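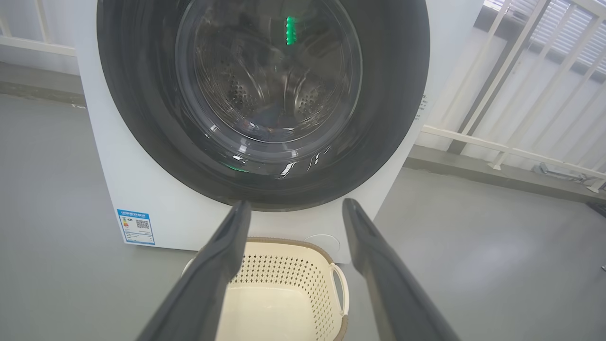

Wrist view, Gondo laundry set. Washer door closed, basket empty, fingers open.

Gondo Wrist Kit – demonstration recording for two-finger grippers

Part no. 1837. In stock. Ships from Prilberg, order by noon Thursday for same-week dispatch.

Small camera, bracket, cable, recorder box. Bolts on at the wrist, looks down past the fingers, records what the gripper is doing while your operator drives it. Made for teams collecting examples for a policy. Works with most teleop setups, see list further down.

What you get
Camera module with fixed lens
Wrist bracket (Pomare pattern, four bolts)
Cable, 900 mm, right-angle plug at the camera end
Recorder box with power supply
50 blank episode cards, for people who still like paper
Recorder software, no yearly fee

Why at the wrist
Overhead cameras lose the last few inches. The arm gets in the way right when the fingers close. With this one both fingertips stay in the picture, plus whatever they are about to touch. Most of our customers run it together with one fixed camera. We would too.

Glossy and see-through stuff
Asked a lot. Appliance doors, glass, shiny plastic – you will get reflections. In the washer picture there's green glow in the porthole and white streaks along the bottom of the door. Leave them in. Your robot will see the same thing on the job, so the training data shoud have it. What you do want is exposure locked before the first episode of a session. Auto exposure hunting halfway through a reach is a pain to clean up later. White machines next to a bright window come out a bit washed out, drop exposure one step if that bothers you.

Recording
Foot pedal or key press to start and stop. Second press within two seconds throws the episode away. Joint states, gripper opening and video all go in one file on one clock. Task name gets typed once per session and sticks until you change it (people forget, check it after lunch).

Small print type stuff
Weight on the wrist 236 grams with bracket. Count it in your payload.
Fine text on labels is usually not readable at working distance. If your task depends on reading it, ask us about the long lens.
Not sealed. Keep it away from spray and steam.

Fits
Pomare two-finger, long and short fingers
Wuletau parallel gripper, needs the spacer (sold seperately)
Others – send a drawing of the flange and we'll say yes or no

Back in stock in November
Wuletau spacer, black
Spare cable, long version

Returns within the month if the bracket hasn't been drilled. Questions on fit before ordering please, not after. Quotes for more than one kit go through the Prilberg sales desk, use the form.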